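About Closaris

Closaris rents shared workspace to small firms. We opened on Vass Street with 8 desks and now have 29, on one floor, with a kitchen at the back.

Members pay by the month. The price covers power, heat, internet and mail handling. Meeting rooms are booked at the front desk – two hours a day per firm at no charge.
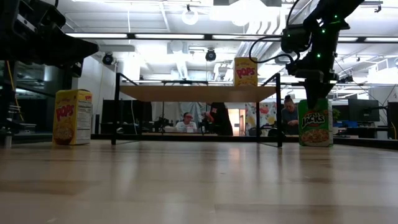 Two boxes of Pops, one on the shelf and one on the table.

Our members include bookkeepers, translators and a map publisher, Tisura. Most stay for more than a year. The building is open from 6 a.m. to 10 p.m., and the front desk is staffed until 5.

In November we added 17 storage lockers on the stair side. Lockers are rented separately.

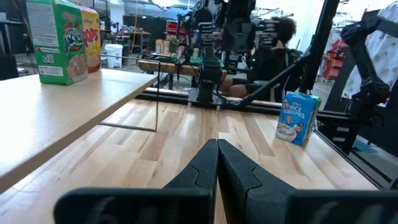

Cellura writes that the move in took one morning and that the phone line worked by lunch.

To see the space, call the front desk or stop in before 5 p.m.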